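Ploromine open afternoon, Kutcombe

The invitation promised "hands-on demonstrations," and I went expecting a robot. Ploromine, to be fair, had never used the word. The bus from Ochoa dropped 30 of us at the bottom of the hill, and the first thing we were handed was a sign-in sheet with no pen.

The opening talk ran 30 minutes. The short version is that you teach the machine by doing the chore yourself, holding a pair of grippers with cameras on them, and a computer studies the recordings later. Packing snacks was the chore of the month.
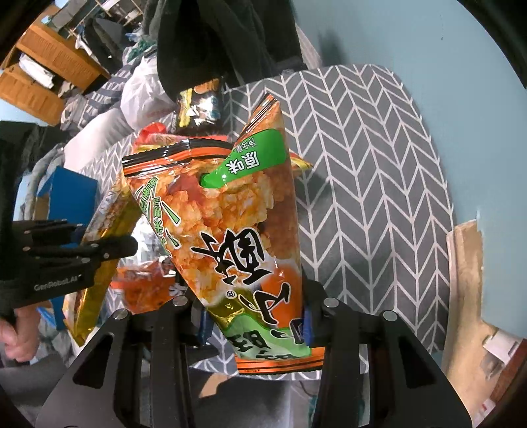 I was allowed a turn after the coffee. You squeeze, the jaws close, and a lifetime of knowing how to pick up a bag of crackers leaves you. My first grab went wide. My second was good enough that I got cocky and tried both hands at once, which the instructor watched with the face of a driving examiner.

They want slow, plain movements and no showing off. A dropped packet doesn't ruin a take as long as you pick it up again the way a sensible person would. The house record is 64 usable takes in one shift. I managed 2.

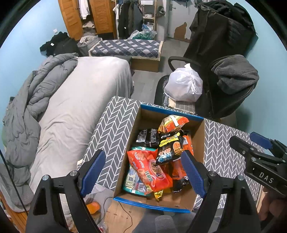 Next came the remote control station, a loan from Trerkomura, where you steer an arm with a pair of handles and wait for it to agree with you. The line was long and the lag was noticeable. I preferred the grippers, sore thumbs and all.

Parking is free, the coffee is weak, and the last bus back to Ochoa leaves at 5:15. Bring a pen.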